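Notebook, Nungate bench, September, mid-afternoon
Approach poses for thin curved things, continued
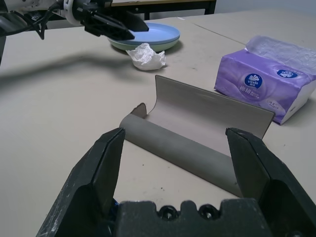

Wrist view, fingers fully open over the grey cardboard curl. Tissue pack to the right, second arm over at the blue plate.

I'm writing this up while the kettle's on, so forgive the rambling. Ximena asked me to put down why I keep going back to the cardboard when we have perfectly nice rigid objects in the cupboard, and the short version is that the cardboard is where the two labelling methods finally disagree with each other, and I've been waiting for that since we started!

For anyone picking this up cold: the old way (Figueroa branch) takes the centre of the object's outline as the grasp target. The new way, which Rutilio has been calling Histico, and I've given up arguing about the name, looks for a single edge that can fit between the fingers and ignores the rest of the shape. On a plate or a packet you'd hardly notice the difference. On a half-pipe of card lying on its side, the centre of the outline is mostly air, and the old target sits down in the hollow where closing the fingers would squash both walls together. Histico picks the taller back wall, or now and then the little flap that curls up at the left end, and I'm rather fond of it for noticing the flap.

Ran 119 approaches through both methods, same start poses. The targets landed on different parts of the card in most of them, and I've put the overlays in the Drarkisent folder so you can flip through and see if you agree with my eye. There were 6 where Histico chose an edge of the tissue pack instead. All of those had the pack close in beside the card, and I suspect the torn plastic at the opening looks a lot like a lovely thin edge if you're a program that likes thin edges. Rutilio thinks it's the lighting. We have a coffee riding on it.

Smaller things, so I don't lose them:

Near right end of the card comes very close to the inner face of the right finger on the wide-open approach. Want a bit more clearance in the planner, maybe 2 mm, before we try anything faster.

Arm shadow falls across the upper left of the table. Rerun with the second lamp on, which should also settle the coffee.

Finger faces are scuffed and dusty. Wipe them down before the next set and note the time.

Ximena, could you look at the flap cases first? I've marked them in green.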